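Tidying tips from a robot lab

My sister-in-law thinks it's hilarious that I get my housework advice from people who teach grippers to put things away. But I've been helping on the Dolari study since April, and I've pinched more ideas from it than from any magazine!

The method is simple enough. You do a household job by hand, holding the gripper tool, over and over (we have over 3000 goes recorded now), and the software learns from what you did. Frida Briem then changes one thing in the room and we see whether it copes.

So, first tip – give everything one home and leave it there. When we always put the cups back on the same shelf, the learned version got them right far more often than when we let people please themselves. My kitchen now works the same way, and my husband has stopped asking where the grater is.
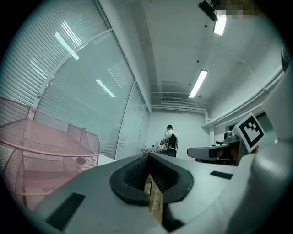 Second tip: leave a hand's width between things. Walid Geagea worked out that most of our failed grabs came from items packed side by side, and it's just the same with spice jars. I took 4 out of my rack and I no longer knock the cumin over (well, hardly ever).

Open mesh shelves are good for light stuff, but small feet and narrow bases tip on the wires. Cut a bit of stiff card to fit and lay it on top.

And go slowly when you're learning a new fold or a new way to stack. Kwok-wai Hsieh compared our slow recordings with the quick ones, and the slow ones taught the gripper better, even with half as many. I tried it with fitted sheets. Mine still come out lumpy, but they do go in the cupboard now.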